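How a Cartoon Gets Made

Oct 30, 2019

A cartoon that lasts 11 minutes can take more than a year to finish. Most of that time is spent before anyone draws the pictures you see on the screen. This page explains the main steps, in the order they usually happen.

The idea

Every cartoon starts with an idea. Sometimes it comes from a book, and sometimes a writer makes it up from nothing. The company that pays for the work and keeps it on schedule is called a production company.

Let's use one show to follow the steps. It is called Ustel, and it is about a young otter who delivers mail in a river town named Wosstead. It is made by a small company called Edcombe.

The script

A script is the story written down as a plan. It says what each character says and does, and where they are. A page of script is about a minute of cartoon. Writers change a script many times. The first Ustel script had a flood in it, and by the last version the flood was a leaky boat.

The storyboard

Next, artists draw the story as a row of small, quick sketches, a bit like a comic strip. This is the storyboard. It shows who is in each shot and how close they look. One episode of Ustel needed 171 sketches.

The sketches are then put into a video with rough voices and timed to the second. This is called an animatic. It looks plain, but it lets the team find the slow parts and cut them while changes are still easy to make.

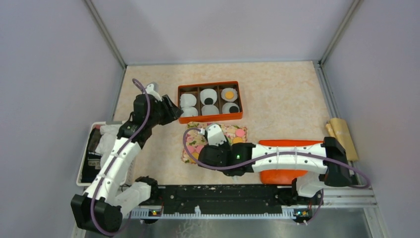

The voices

Actors record the voices early, before the final animation. That way the animators can match each character's mouth to the words. Actors often say the same line many times – louder, softer, faster – and the director picks the one that fits best.

The animation

Animation works by showing many still pictures very quickly. Your brain joins them together and sees movement. Movies usually show 24 pictures every second.

There are different ways to make the pictures:

Drawn animation. Artists draw each picture on paper or on a tablet.
Computer animation. Artists build the characters as models inside a computer and move them there.
Stop motion. Artists move real puppets a tiny bit, take a photo, and move them again. A team may finish only a few seconds in a day.

Ustel is computer animated. The river was the hardest part, and it took two artists most of November.

Sound and music

Splashes, footsteps and creaking doors are added near the end. Many of these sounds are made by people using ordinary objects. Walking on gravel in a tray can become a walk along a riverbank. A composer writes the music to fit the length of each shot. The music for Ustel was recorded by a group called Claeys.

Getting it to you

When everything is joined together, the company sells the show to a TV channel or a streaming service. It may also be translated, and then new actors record all the voices again in another language.

Words to know

Animatic: a timed video made from storyboard sketches.
Composer: a person who writes music.
Production company: a business that organizes the making of a show.
Shot: one piece of film between two cuts.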